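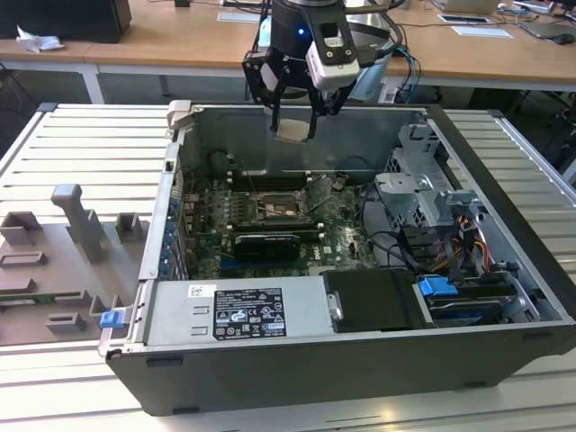

Side panel off, case lying down, everything in view. Best way to work on a desktop.

Getting the dust out before winter
Posted Thu 11 November

The heat came on in my house last week and with it came that toasty smell of everything that settled in the vents since spring. For me that's the signal to do the dust round. I do it once a year, properly, and then I pretend dust doesn't exist until the next November. These are the things I've picked up over the years, in no special order.

Start high. I know, your grandmother told you. But I still catch myself vacuuming the rug first and then knocking a gray blanket off the ceiling fan right onto it. An old pillowcase is the thing for fan blades: slide it over the blade, press down, pull it back toward you, and all the fluff stays inside. Shake it out in the yard, downwind of the laundry (ask me how I know).

Vent covers and radiators
Floor registers lift right out. Mine get a soak in the tub with dish soap, then a once-over with an old toothbrush, and they have to be bone dry before they go back or they rust at the corners. For the radiator in the hall I hang a damp towel behind it and blow through the fins from the front with a hair dryer on cool. The towel catches an amazing amount. I found a Woteo radiator brush at a yard sale, one of those long skinny ones, and it does the job too, but the towel trick is free!

The fridge coils
If you only do one thing on this page, do this one. Unplug the fridge, pop off the grille at the bottom and go in with the crevice tool. We have a dog, so I do this one twice a year. Last time I got out a bottle cap, a magnet letter and enough fur for a second dog.

Computers
Shut it down, pull the plug, hold the power button for a few seconds and carry it to a table where you can get at it. Lay it on its side so you're looking down at the motherboard and not squinting in sideways with a flashlight in your teeth. Touch bare metal on the case before you touch anything else. Short bursts of canned air, can held upright, and keep a finger on each fan so it can't spin while you blow. Don't use the household vacuum in there, the static isn't worth it. Take a phone picture before you unplug any cable inside. I skipped that step once and spent a whole Sunday finding out where the front panel wires go.

If you've got the processor cooler off for any reason, clean off the old paste with rubbing alcohol and a coffee filter (no lint!) and put on fresh. Keep your fingers away from the socket itself.

Lampshades, blinds and the fiddly stuff
Fabric shades: lint roller. Pleated shades: a clean, dry paintbrush, two inches wide. I bought mine at Grotimwood Hardware when I was painting the porch and it never did get any paint on it. Blinds I close flat, wipe with a barely damp sock on my hand, then flip and do the other side. A dryer sheet run along the baseboards seems to keep the dust off a little longer, though my sister-in-law says I'm imagining it.

What I keep in the dust bucket
Two old pillowcases
A toothbrush and the paintbrush
Canned air
Microfiber cloths, washed without fabric softener
The crevice tool, so it doesn't wander off to the garage again
A roll of masking tape for marking screws and covers

That last one is handy for anything that comes apart. Stick the screws to a strip in the order they came out and write on the tape where they go.

Next week: storm windows, and what I finally did about the draft under the back door.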